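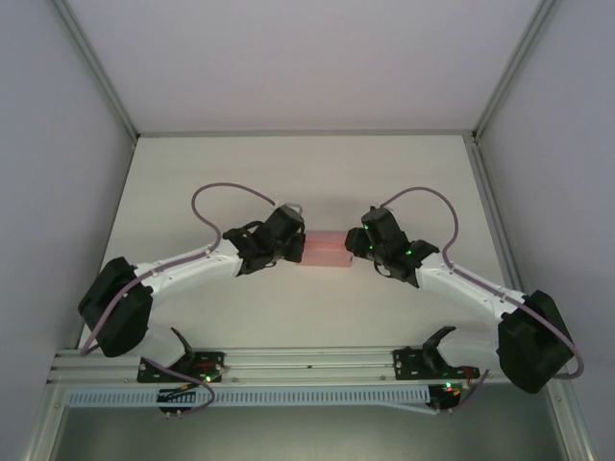 Progress report to the Halvorsen fund for workplace technology
Project: Two-arm handling at the packing and linen benches, Stomby site
Reporting officer: Réka Deák
Submitted: 06/07/2023

1. Status

The project is in its second reporting period. The work plan has two tracks. Track A covers the passing and holding of small rigid and semi-rigid items between two arms. Track B covers the folding and squaring of small cloths. Track A is on schedule. Track B is behind schedule by one work package, for the reasons given in section 3.

Spending is within the approved budget. One transfer between lines is requested, from travel to spare parts, and is set out in the financial annex.

2. Work at the cell

The cell is in the former returns room, next to the packing line. Operators drive the arms by hand through a pair of leader handles, and the recorded motions are used to train the control software supplied by Brida. Each task is recorded by at least two operators so that the software does not learn one person's habits only.

The target for the period was 2,000 accepted recordings across both tracks. The target was met. A recording is accepted when the task is completed without a stop and the reviewer agrees with the operator's own mark. Where they disagree, the recording is set aside and looked at again by a third person.

Gripper finger wear is now logged at the start of each shift. Fingers are changed on condition and the old set is kept for inspection. The work surface is checked at the same time, as marks on it can be picked up by the wrist cameras.

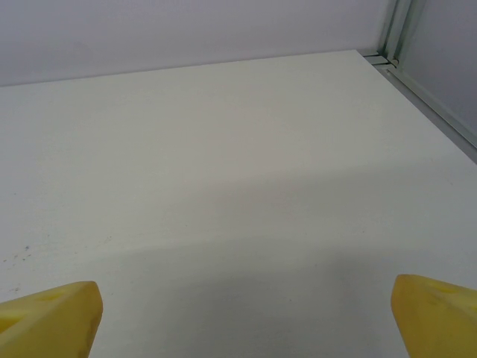

Figure 1. Wrist camera view of the work surface, gripper fingers open.

The start-of-shift check was written by the operators and takes less time than the version supplied with the equipment. It has been adopted for both tracks. We would ask that the shorter check be accepted as the project standard in place of the one listed in the original application.

3. Track B: cloth

Cloth remains the harder material. The arms complete a first fold reliably when the cloth is laid flat and square to the rail. The second fold is less reliable, mainly because a gripper picks up one layer where two are needed. In the last test series the two-fold task was completed in 70 percent of attempts. The work plan calls for a higher rate before the task is moved to the linen bench, and the move has been put back to November.

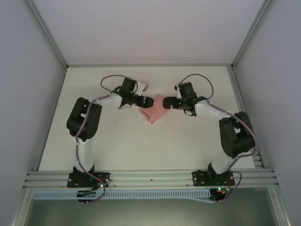 Two changes were made after the test series. The approach height of the grippers was lowered, and operators now pause before closing on a corner — a step that experienced folders at the bench do not need but which gives the software a clearer signal. Early results are better, but the number of attempts is too small to report a rate.

4. Effects on staff

The fund asked for a fuller account of this point. At present 12 employees from packing and linen are trained to operate the cell. All of them keep their regular posts and work at the cell on rotation. No post has been removed during the period, and the agreement with the staff side rules this out until the project ends.

The main change so far is in the pattern of the day. Bench work is done standing and cell work is done seated, and most operators prefer a mix of the two. Session length was first set at one hour. Operators reported sore shoulders and tired eyes, and sessions are now 32 minutes followed by other duties. Complaints have fallen since the change, although two operators still report wrist strain and have been moved to reviewing.

Pay is unresolved. Operating the cell is graded as bench work, while reviewing is graded one step higher. Dezső Barta, shift lead in linen, has submitted a written case for grading both the same. Management has agreed to reply before the next report.

Bench output fell by a small amount in the weeks when training took place. Cover was provided from the Flengate site.

5. Next period

Track A will move to mixed items at the packing bench, with an operator present at all times. Track B will repeat the two-fold test series with the lower approach height and will report the full count of attempts. A second staff survey will be run using the same questions as the first. The reply on grading will be attached to the next report.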